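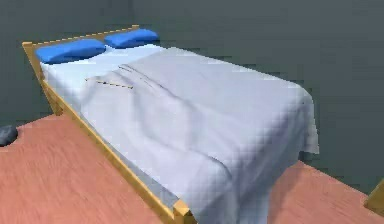 6.2 Resetting the bed-making cell

Carry out this reset in the Allside simulator before each batch of blanket runs.

1. Pause the task and send the arm to its park position.
2. Open the Cloth tab and load the preset Gumero 34.
3. Set the blanket to Free – the pillows stay on Fixed.
4. Press Drop and let the cloth settle for 65 steps.
5. Check that the blanket does not pass through the side rail. If it does, raise the contact margin to 2 and repeat step 4.
6. Save the state and press Resume.

Note: Folds differ after every drop. Do not smooth them by hand.

Caution: Loading a preset while the arm is moving stops the solver with error 932. Restart the cell to clear it.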